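Re: [sotevport-users] brownout resets on long supply runs

Babak Mazandarani wrote:
> Board resets when the second Ulik module joins the bus. Supply reads
> fine at the terminals. Would a bigger capacitor fix it?
> I have 1000 uF on there now.

Probably not. Measure at the far connector, under load, with the meter on max/min hold. A reading at the terminals tells you nothing about drop in the wire. With 20 feet of thin cable the return leg counts too, so double the length when you work out the resistance.

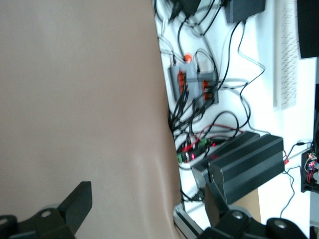 Bench, cables and two of the adapters

Firouzeh saw the same fault in August and cured it by moving to heavier wire – no firmware change. If you can't rerun the cable, feed the second module locally and tie the grounds together at one point only.

Also check register 111 after a reset. Bit 2 set means undervoltage, clear means watchdog. Please post the value before swapping parts.

Parisa Moradi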